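Kusdale Bedroom Folding - data card

Version: 1 February 2024
Items listed: 400
Items kept: 395

What it is

Kusdale is a list of folded and unfolded laundry on beds, with notes on how each pile ended up. It was put together to test a claim in the Roussel folding guide, that a made bed is the best surface in the house for sorting clothes. We had doubts going in and still have most of them.

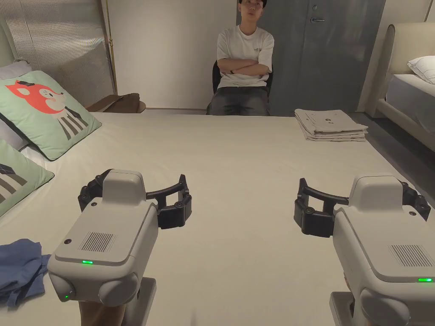 The guide assumes a bare bed. Real beds have pillows and cushions, and those take up space at exactly the end where people like to start. Our notes record the cushions as part of the bed - we did not clear them off to make the numbers look better.

Fields

surface: bed, table, floor
state: folded, crumpled, mixed
stack_position: near edge, middle, far edge
extras: pillows, cushions, anything else left in place

"Folded" is the weakest field. Two people marking the same blue shirt will not always agree, and a tidy stack at the edge of a mattress says nothing about whether it stays up.

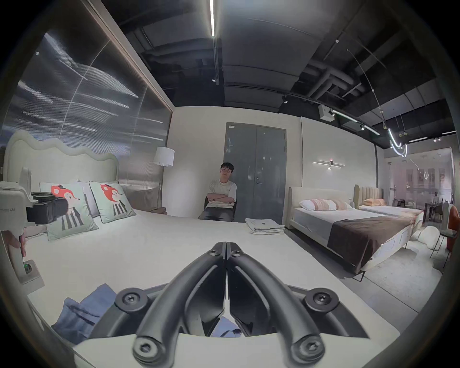 Birex Household Methods Group / Data Cards / Bedrooms

Known problems

Five items were dropped for missing labels. Another 16 have a stack position but no state. They are still in the list, so filter them out if that matters to you.

Fabric type was never recorded. Anyone hoping to compare cotton with linen should look elsewhere.

Nitus, the older list, used "neat" as a label. Please don't merge the 2 without relabeling.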